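Does Anyone Read the Label? Bottled Tea and the Student Shopper
Rory Moffat, Consumer Studies project report

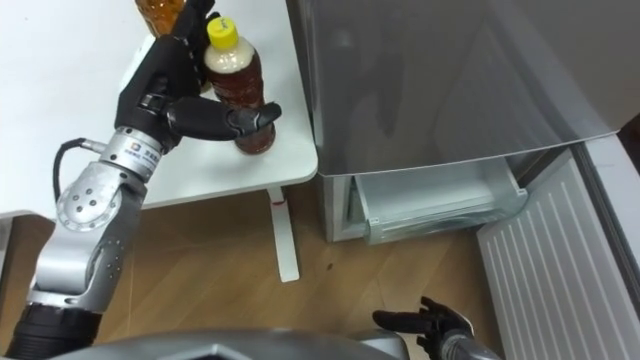 Do students check the sugar content before buying bottled tea?
Mostly they don't. Of the 319 who returned my survey, 40 said they looked at the label, and 4 of those could tell me what it said. The rest chose by price or by cap color, a method I had been using myself until December. Two asked whether tea had a label.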